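Wevico Stovetop Kettle, Cream White
Item 671-20
Sold by Hinar Kitchen Supply

Price: $29.00
Availability: In stock, ships from our Potgieter warehouse

The Wevico is a plain kettle for everyday use on gas or electric burners. It has a wide, flat bottom and a short spout. Fill through the lid opening and keep the water below the top of the spout. Not for use in a microwave or over a campfire.
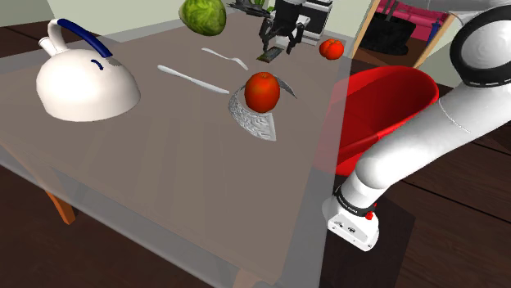
Kettle in cream white with navy-blue grip.

Wash by hand with mild soap before first use. Do not leave water standing in it overnight -- empty it and let it dry with the lid off. For scale, boil equal parts white vinegar and water, let it sit 20 minutes, then rinse twice.

Replacement lids and grips are sold separately under Bostar parts. Grips made before June do not fit the current body, so check the number on your old grip when ordering.

Orders over $119 ship free. Returns are accepted on unused kettles in the original box.

Page updated 10/14/19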